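Pilter 2.0 今日上线：一个写给本地读者的小应用，和它背后那套终于整理出来的框架

由独立开发者 Ravindran Lobo 主持的移动应用项目 Pilter，今天正式发布 2.0 版本。与应用同时公开的，还有支撑它运行的前端组件库 Pevik。两者都可以免费使用，Pevik 的源代码采用宽松许可，个人和公司都能拿去改、拿去用，只要保留原有的版权声明就好。

对许多老用户来说，Pilter 并不陌生。它最早是一个网页，用来整理 Nuttall 镇上各种零零散散的活动消息：哪家书店周末有读书会，哪条街要封路办集市，老影院这个月放什么片子。那时候的页面十分朴素，一张长长的列表从头拉到尾，字也偏小，在手机上要用两根手指放大了才看得清。可就是这样一个页面，慢慢有了一批每天早上打开看一眼的读者，还有人会写信来提醒哪一条的时间写错了。我们一直很珍惜这些来信，2.0 版本里的不少改动，就是从信里一条一条抄下来的。

新版本最大的变化，是它终于成了一个真正为手机设计的应用。首页不再是一张长表，读者可以按日期、按街区，或者按自己收藏过的主办方来浏览。没有网络的时候，最近一次载入的内容仍然能看，这一点是住在河谷那边的朋友反复提过的，那里的信号时有时无，大家等这个功能等了很久，我们也惦记了很久。字号可以在设置里调整，一共 3 档，调好以后所有页面都会跟着变，包括活动详情和地图旁边的说明文字。

搜索也重新写过了。旧版只能搜标题，常常让人扑空，比如想找陶艺课，偏偏主办方在标题里只写了“周末手作”。现在搜索会同时查看标题、正文和主办方的名字，并且能容忍一两个错字。截至发布前，Pilter 的数据库里共收录了 1,179 条活动信息，来自 311 个主办方，其中很大一部分是过去几年的旧活动。旧活动我们没有删，全部收进了“往期”栏目，想查哪一年的灯会办在哪里，随时可以翻出来看。

“我本来只是想学一点移动端的开发，”Ravindran Lobo 说，“挑来挑去，觉得与其做一个谁也不用的练习，还不如把手头这个网页改一改。改着改着就停不下来了，第一个版本写完以后，我又全部推倒重写了一遍。现在回头看，重写的那几个月是学到东西最多的时候，虽然当时家里人都觉得我有点着魔。”
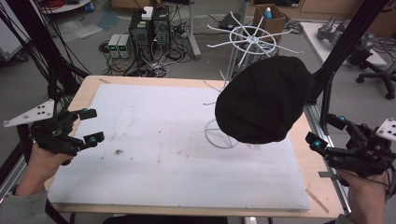 重写过程中留下的，就是今天一并公开的 Pevik。它起初连名字都没有，只是 Pilter 代码里一个叫“公共”的文件夹，里面放着列表、卡片、筛选栏、下拉刷新这些每个页面都要用到的东西。后来文件夹越来越大，别的小项目也开始从里面借代码，今天复制一份，明天再复制一份，修好一个毛病要改好几个地方，实在太累人。于是我们下决心把它单独拿出来，补上文档，统一命名，并且给每个组件写了测试。

Pevik 的想法很简单：凡是“一堆东西”，不管是活动、照片、书目还是菜谱，都可以用同一种方式来描述，然后交给组件去排列、分组、筛选和分页。开发者只需要说明每一项有哪些字段，哪些字段可以用来筛选，其余的工作由框架完成。它不依赖任何大型框架，压缩以后体积很小，在几年前的旧手机上也能顺畅滚动。当然，它也有不擅长的地方，比如复杂的表单和实时聊天，文档里专门用一页写明了这些，免得大家花了时间才发现不合适。

第一个在 Pilter 之外使用 Pevik 的项目叫 Ono，是一个记录家庭藏书的小工具，今年春天会开放试用。Ono 的开发过程帮 Pevik 找出了不少问题，尤其是按多个条件同时分组时，排序偶尔会乱掉。这个问题在今天公开的版本里已经修复，我们也把出错时的数据做成了测试样本，放在代码仓库里，有兴趣的朋友可以拿去试试自己的写法。

关于隐私，也想在此多说几句。Pilter 不要求注册，收藏和设置都保存在读者自己的手机上，不会上传。应用里没有广告，也没有接入第三方的统计服务。如果换了手机，可以在设置里导出一个文件，再到新手机上导入，整个过程只有 2 步，说明写在帮助页的最上面。

从旧网页过来的读者不必担心链接失效。原来的网址会继续保留，打开以后会自动跳到新版中对应的那一页。习惯用电脑看的朋友也可以照旧在浏览器里使用，功能与手机版相同，只有离线浏览暂时还不支持。主办方提交活动的方法没有变，填写网页上的表格即可，新版另外加了一个“重复活动”的选项，每周都办的课程再也不用一遍一遍地填了。

接下来的安排也一并告诉大家。日历订阅已经在做，完成后就能把收藏的活动直接放进手机自带的日历。再往后是提醒功能，这一项要难一些，各家手机对后台运行的限制都不太一样，我们想多测试一阵再放出来，请大家多给一点耐心。至于 Pevik，近期的工作会以修补和完善文档为主，二月之前不会再有大的接口变动，正在考虑使用它的开发者可以放心动手。

最后要感谢一路上写信、试用、挑错的每一位读者，也感谢 Nuttall 的各位主办方，愿意一次又一次地把活动信息填进那张并不算好用的旧表格里。有了你们的耐心，这个小项目才能走到今天。

关于 Pilter

Pilter 是一款面向 Nuttall 及周边居民的免费本地活动应用，由 Ravindran Lobo 发起并维护，提供手机版与网页版。

关于 Pevik

Pevik 是一套用于展示和整理列表类内容的开源前端组件库，脱胎于 Pilter 的开发工作，附有中文与英文文档。

媒体垂询、试用反馈及合作事宜，请通过 Pilter 应用内“联系我们”页面留言，应用图标和界面截图可在同一页面下载。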